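Novembre, tard

Rentré avec le Futer dans la sacoche, enveloppé dans une chaussette. Payé 19 euros, étui compris. L'étui sent la cave. Obturateur bloqué à toutes les vitesses sauf la pose B, bague de mise au point dure comme du bois, mais la lentille avant est propre, enfin propre sous la lampe de la cuisine, demain je regarde au jour.

Numéro de série : Toltimix 461, gravé sous la semelle. Le chiffre est bas. Trop bas ? À vérifier dans le classeur Punddale, page des premiers modèles. 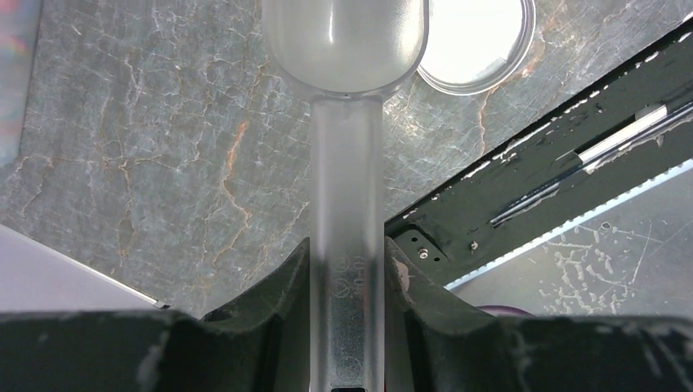
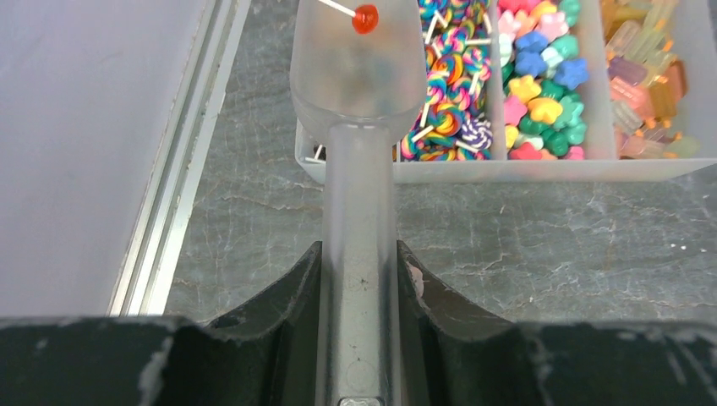

Cuillère en plastique, lumière du moment.

Pas d'accord sur la date, m'écrit Pavliuk en réponse à ma liste de l'autre soir : pour lui les Toltimix à semelle gravée sont tous d'après 63, les premiers avaient le numéro à l'intérieur du dos, au crayon gras, et un 461 gravé ça veut dire une deuxième série repartie de zéro. Il ajoute que le classeur Punddale recopie une vieille brochure et que la brochure se trompe déjà sur l'objectif.

Bon. Ça se tient. Mais alors pourquoi le levier d'armement court ? Sur la deuxième série il est long, avec l'embout strié. Le mien est court et lisse. Remonté avec des pièces d'un autre peut-être, les vis du capot ont été touchées, une des fentes est toute mâchée. Lui répondre demain, lui demander s'il a un dos ouvert à comparer.

Démonté le capot quand même, vers 22 h. Pas raisonable. Graisse jaune partout, durcie, un ressort fin comme un cheveu que j'ai failli perdre dans le tapis. Une goutte d'essence à briquet sur les lamelles, attendre, armer, déclencher. Le 1/30 est parti une fois, puis plus rien. Recommencé. Deux fois sur cinq. Je laisse la nuit.

Vu passer le même en annonce, « état vitrine », plus de 2000 euros. Folie. Personne ne le prendra à ce prix, et puis la gainage est refaite, ça se voit aux angles.

À faire : essence, coton-tiges, tournevis de 1,2. Retrouver la pellicule périmée du tiroir pour un essai, tant pis pour le voile. Noter la position de la bague AVANT de dévisser, cette fois.

Minuit passé, les doigts puent l'essence. Capot posé à l'envers sur une soucoupe, ressort dans la boîte d'allumettes.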